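27 December 2019

What a day! I'm still full and my feet ache, but I want to get this down before bed. The Grulgate mince pie morning was our best yet, and we sold the lot, all 400 of them, before noon. Last year we limped home with two trays left over and ate them until the middle of January.

The Fletberg bakery let us have their big oven from five o'clock (bless them), and the smell when I came in out of the cold was glorious. I'd made the mincemeat back in August, with Bramleys and far too much orange peel, and it had gone dark and sticky and lovely. Next time I'll roll the lids a touch thinner. A few of the stars slid off sideways, though they tasted just as good!

The hall was packed by half past ten. People were queuing past the coats, and one little girl had three pies and then asked for a fourth to take home to her rabbit.

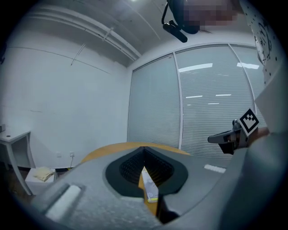
And the money! We took £901 for the Tinomden children's hospice, with another £137 from the cake raffle, which I'd nearly talked everyone out of. I'm so glad I lost that argument. The walnut sponge went to a man who'd only come in to get warm.

Must return the cooling racks tomorrow, and buy butter. There isn't a scrap left in the house.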